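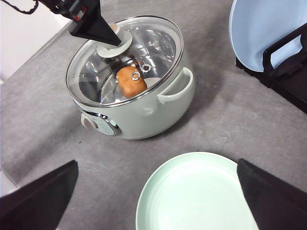
# one-pot-counter

Notes, labels and a short list of grievances about cooking in a single small electric pot on a kitchen counter. Maintained by Kirstin Crichton, with labels by Shahab Pakzad, who eats lunch later than I do and therefore does most of the typing.

Status: usable. Last tidied in September.

## What's in here

```
sessions/ one folder per session, 16 in all
labels.csv one row per picture
pots.md opinions about pots
recipes/ two of them; see Recipes
```

The sessions cover small-pot jobs: lid on, lid off, things going in, things coming out, dial turned, dial turned back because somebody turned it the wrong way. No ovens, no frying pans. The frying pans have their own repository, called Zavel, and their own problems.

## Labels

| column | values | notes |
|---|---|---|
| `session` | 1 to 16 | folder name, no leading zeros, sorry |
| `lid` | on, off, tilted | "tilted" means resting on the rim but not seated |
| `contents` | free text | see below |
| `knob_visible` | yes, partly, no | the one on the lid |
| `dial_visible` | yes, partly, no | the one on the body |
| `counter` | clear, items | anything besides the pot counts as items |

Knob and dial are separate words on purpose. The knob lifts the lid. The dial is the control. In the first draft both were "knob," and we spent an afternoon arguing about a row that was correct under either reading.

`contents` is free text and reads like it. Shahab writes "orange-brown roll thing." I write "bread?" We agreed to keep the question marks. If you need tidy categories, collapse everything into `food`, `water` and `empty` and you'll lose very little except our personalities.

## Glass lids

Clear lids are wonderful for checking on dinner and terrible for labeling. Three rules we settled on:

- Label what's under the glass if you can make out a shape. Reflections off the steel are not soup.
- Vent rings belong to the lid, even when they seem to be sitting on the food. Early rows had a "metal ring" listed under contents. Those are fixed, apart from any that aren't.
- Steam gets no label. We tried, and never agreed on what was steam and what was glare.

## Recipes

Both are from Kirstin, both feed one person.

`oats.md` calls for 100 grams of oats and more water than you think. Stir it or scrape it later.

`eggs.md` calls for 2 eggs. Lid on, dial to the high end, then off, then wait. The file used to say "wait a bit," which drew complaints, so it now says nothing.

## Known problems

- Session 7 has a gap of 30 rows where the labels slid down by one. Use the `_fixed` file. The other one is kept out of spite.
- "Green" covers every pale green pot part. Suggestions of mint, sage and celadon were all submitted by the same person, in one evening.
- Shadows on the counter were labeled as items twice. Both were handsome shadows.
- `pots.md` contains a long section on handle shape. It's mine and it stays.

## Using it

Copy the folder, read `labels.csv`, and trust `lid` more than `contents`. The Oyelaran scripts still expect the old column order; run `reorder.py` first or they'll tell you every lid is a breakfast.

Corrections are welcome as plain edits to the CSV. Put your initials in the commit message. For anything about the eggs, write to Kirstin.

## To do

- [ ] merge `partly` and `yes` for the dial, or stop talking about it
- [ ] write down how we store the lid between sessions
- [x] wipe the counter
- [ ] wipe the counter again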